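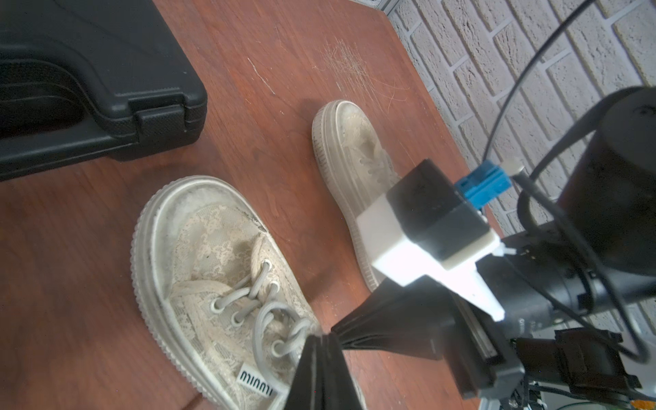
Grippers and sneakers, wrist view

28 Aug 2022 - posted by Pletix

We have two arms facing each other over one table and the job is shoes with laces. Our written rule says the grippers stay 50 mm apart at all times. I don't see how anyone laces anything at that distance. Is there a real standard behind that number, or did somebody make it up?

Manole
Made up, I'd bet. Ours said 28 and I never found a source for it either. Set a slow speed for close work, put it in writing and test the stop with the arms near each other. I'd also ask who signed the risk assessment - if it predates May, when you say nothing about lace work, I wouldn't trust it.

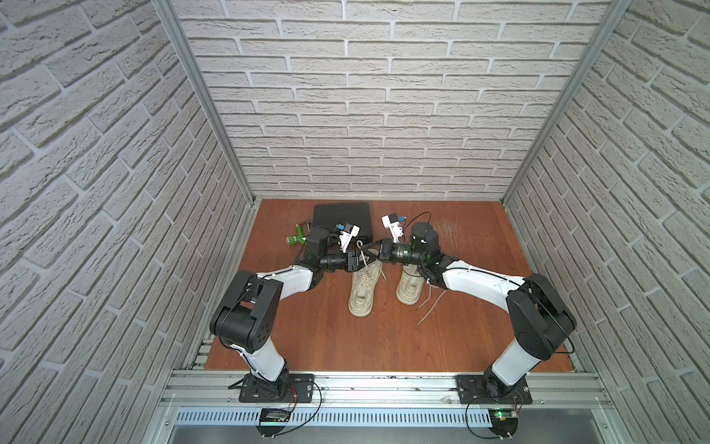 Category: Shared workspace rules

Derora
Just turn on collision detection, works fine for us.

Vorkico
Collision detection trips after contact, so I wouldn't call that a rule. A loose lace can also snag without tripping anything. Keep spare items out of reach and write down which arm yields.

Contact | Copyright | Back to top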